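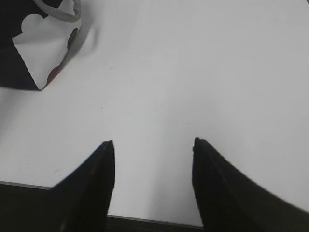
흰 탁자 위.

아눔 유사프자이 씨를 만나러 가는 길은 생각보다 길었다. 버스에서 내려 언덕을 한참 올라가야 했고, 중간에 길을 한 번 잘못 들어 남의 집 마당까지 들어갔다 나왔다. 겨우 도착하니 그는 벌써 차를 끓여 놓고 문 앞에 나와 있었다. "다들 그 집 마당에 한 번씩은 들어가요. 그 댁 할머니가 감이라도 안 쥐여 주시던가요?" 하고 웃는데, 처음 보는 사람 같지가 않았다.

그는 헌책을 고치는 사람이다. 공방 이름은 마르와트. 어릴 적 외할머니가 불러 주던 이름에서 따왔다고 했다. 책등이 떨어진 사전이며 표지가 해진 요리책, 물을 먹어 부푼 족보까지 온갖 책이 이곳으로 온다. 지금까지 고친 책은 2237권. 첫 권부터 공책에 번호를 매겨 적어 두었는데, 그 공책도 벌써 두 번이나 다시 꿰맸단다.

"처음부터 이 일을 하려던 건 아니었어요. 회사를 다니다가 어머니가 쓰시던 요리책이 반으로 갈라졌는데, 그걸 버리지를 못하겠더라고요. 풀로 붙였다가 완전히 망쳤지요. 책장이 한 덩어리가 돼 버렸으니까요. 그래서 배우러 갔어요."

스승은 누스라트 자프리 선생이었다. 첫 달에는 책을 만지지도 못하게 하고 종이 찢는 연습만 시켰다고 한다. 가위로 자르면 가장자리가 딱딱해서 덧댄 자리가 눈에 띄니, 물 묻힌 붓으로 선을 긋고 살살 당겨 찢어야 섬유가 보송하게 살아난다는 것이다. "하루에 300장씩 찢었어요. 집에 가면 꿈에서도 찢고요. 그때는 선생님이 참 야속했는데, 지금 제가 수강생들한테 똑같이 시키고 있네요."

풀 이야기가 나오자 말이 한결 빨라졌다. 그는 밀가루 전분으로 풀을 직접 쑨다. 약한 불에서 30분을 꼬박 젓고, 식힌 뒤에 체에 두 번 내린다. 여름에는 금방 쉬어서 조금씩만 만든다. 시중의 접착제가 훨씬 편하지 않으냐고 물었더니 고개를 저었다. "전분 풀은 물로 다시 풀 수 있잖아요. 제가 잘못 고쳤더라도 나중에 더 솜씨 좋은 사람이 떼어 내고 다시 할 수 있어요. 그 생각을 하면 마음이 좀 놓여요."

기억에 남는 손님을 묻자 한참 창밖을 보더니 지난 6월에 온 분 이야기를 꺼냈다. 아버지의 낚시 일지를 들고 왔는데, 책장 사이에 마른 비늘이 그대로 붙어 있었다고 한다. 털어 낼지 말지 몰라 전화를 걸었고, 손님은 제발 그대로 두어 달라고 했다. 그는 비늘이 붙은 면마다 얇은 종이를 한 장씩 끼워 돌려보냈다.

수선비는 책마다 다르지만 동네 아이들의 그림책은 3000원만 받는다. 남는 게 있느냐고 했더니 "풀값은 돼요" 한다. 가을에는 아이들과 함께하는 실 제본 수업도 열 생각인데, 바늘을 어떤 걸로 써야 할지 아직 고민이라고 했다.

차를 세 잔째 얻어 마시고서야 자리에서 일어났다. 가방 속에 넣어 온 내 낡은 시집은 결국 그 집에 두고 왔다. 다 고치려면 한 달은 걸린다고 한다.

2018년 7월 11일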